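**Washing-up corner**

The sink at Fistlow is still out of action, so the mugs are being done in a plastic tub on the white table. Anyone who has left a mug with a blue rim lying about should consider it found. 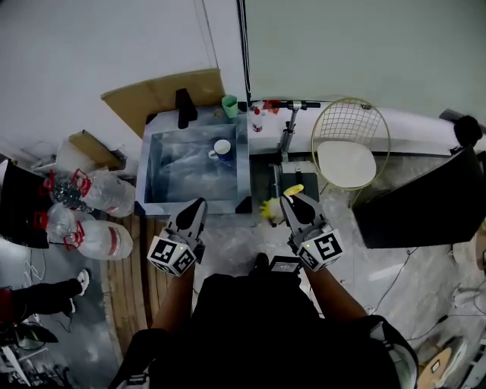 Fill the tub halfway, please, as carrying it any fuller to the drain is how we lost the good mop. Rudd have promised a plumber by December -- they didn't say which one.
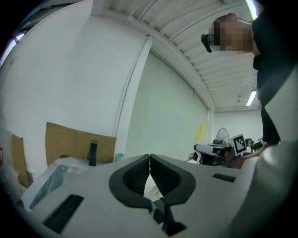 Tea is still at half past three, for 30 minutes, and the 45 we were enjoying last month has been noticed. Sponges and dusters go back where you found them, and bottles with red caps stay off the draining rack.

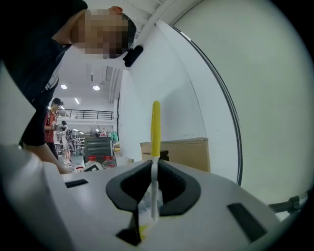 ## Vellow car park

Bay 9 is closed again.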